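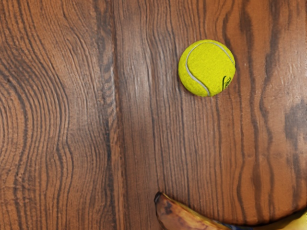 Adesuwa Abubakar
Responsable de Programas Residenciales, Sonstead

Informe de avance para la Fundación Vokwood. 26 de febrero de 2025

El convenio nos pide que contemos cómo va el programa de comidas compartidas y transporte a demanda en nuestras residencias para mayores. Va a medias. Prefiero escribirlo en la primera línea, porque el informe anterior, que también firmé yo, era más optimista de lo que los datos permitían.

Comidas compartidas

Desde el inicio hemos servido 2421 comidas en la mesa común. La cifra suena bien y aparece en el folleto de la entidad, pero cuenta platos y no personas. Cuando pedimos las hojas de asistencia vimos que un grupo fiel baja casi a diario y que muchos residentes no han bajado nunca. La memoria original daba por hecho que quien come acompañado se siente menos solo. Puede ser. La encuesta que pasamos no sirve para demostrarlo: la contestaron sobre todo los que ya venían, y la repartía el mismo personal que sirve la mesa.

Hay cosas que sí han cambiado. El turno de cena se adelantó a petición de los residentes del edificio Bhuiyan, y desde entonces cocina recibe menos quejas por escrito. También se retiró la asignación fija de asientos, que varias familias defendían y que a los interesados no les gustaba.

Transporte a demanda

Contratamos la aplicación de Ultgate para que los residentes reservaran sus propios desplazamientos. El proveedor presentó el sistema como una vía hacia la autonomía. En la práctica, la mayoría de las reservas las hace recepción por teléfono, igual que antes, y luego alguien las pasa al programa – trabajo doble. La formación inicial duró 90 minutos y no se ha repetido. He pedido a Ultgate el desglose de reservas por usuario y me han enviado dos veces un resumen general con gráficos de colores.

Fuad Adugna, coordinador de movilidad, no comparte mi lectura. Sostiene que siete residentes usan la aplicación sin ayuda y que tres de ellos habían dejado de salir solos. Lo recojo aquí porque es el mejor argumento a favor de seguir. Aun así, con siete usuarios no me atrevo a hablar de un modelo replicable, expresión que figura en la solicitud y que propongo quitar de la próxima.

Presupuesto

El gasto va por debajo de lo previsto, y no es mérito nuestro: quedó sin cubrir la plaza de auxiliar de tarde. Pedimos permiso para destinar hasta 2000 euros de ese remanente a entrevistas hechas por una persona ajena a Sonstead. Dirección preferiría invertirlos en mobiliario para el comedor. Mi opinión es que las sillas pueden esperar y que sin entrevistas volveremos a informar de platos servidos.

Pendiente para el próximo periodo

Hablar con los residentes que no bajan al comedor, empezando por los de la planta alta de Bhuiyan.
Obtener de Ultgate los datos por usuario o, si no llegan, no renovar la licencia en junio.
Cubrir la plaza vacante.
Repetir la formación en grupos pequeños, con Fuad y sin el comercial.

El anexo económico va en documento aparte, con los justificantes ordenados por partida. Falta la factura de la segunda revisión de la furgoneta – la enviaré en cuanto el taller corrija el número de convenio.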